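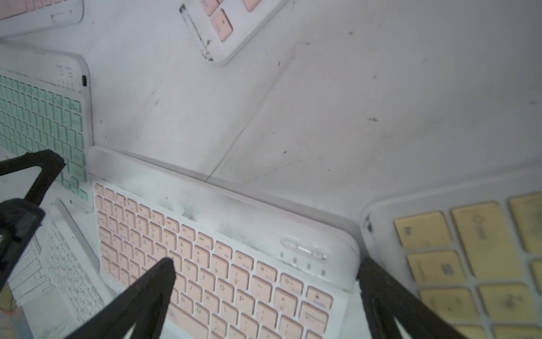 By Leilani Achterberg
Final year project, supervised by Wanda Boateng
Lab partner: Costel Dumitrescu

My project was meant to be on grasp planning and ended up being on keyboards, so let me explain how I got there. Last year Alaric Crenshaw built our group's picking program, which he called Munero, and it was very good at boxes. Give it a box in a tray and it would pick it up all day long. Give it a pile of thin flat things and it fell to bits, mostly by grabbing two at once or closing on the wrong edge. Wanda suggested I find out why, and Costel suggested keyboards (he likes anything with lots of buttons).

Keyboards are a lovely nuisance for a gripper. They're thin and wide, and the rows of keys give the software hundreds of little edges that look worth grabbing and aren't. Ours come in pink, mint green, yellow and plain white. I'd hoped the colours would make the job easy, and they did help a bit, but white casings on a white surface are horrible to separate, and the scuffs and creases on the surface confused things further. My early edge maps looked like someone had dropped spaghetti on them.

What I tried

I compared two ways of choosing where to put the fingers. The first was Munero as Alaric left it, which looks at the pile once from overhead and commits. The second, which I named Usen, takes that same first guess and then looks again through the wrist camera when the fingers are close, shifting them if the casing edge isn't where it was expected. You can get very near to a keyboard this way, with one finger over the letters and the other up against the side, and there's still plenty of casing in view to line up with.

A try counted as good if exactly one keyboard came up and stayed up until it was over the drop tray. Two at once was a fail, even when it looked impressive!

What happened

I ran 3,000 tries with each method, which took most of January and a great deal of tea. Munero on its own managed 1,155 good picks. Usen managed 1,818. I was properly pleased with that, though Wanda pointed out (fairly) that it still leaves 1,182 failures, and that the second look makes every pick slower.

Most of Usen's failures were with overlapping keyboards. If one was propped on another, the wrist view would often lock on to the lower casing and the fingers went in too deep. Mint green on white went wrong less often than white on white. Dirty casings were a surprise, as I'd expected smudges to hurt and they seemed to give the camera something to hold on to. I didn't test that on its own, so please treat it as a hunch.

What I'd change

I'd let the wrist camera look twice, once from higher up, so it could tell which keyboard is on top before going in. Tamsin Lyons is taking the code on next and wants to try it with phone cases and remote controls as well. The settings I used are in the shared folder under Usen, and the 10 worst failures have their own notes there, with my swearing taken out.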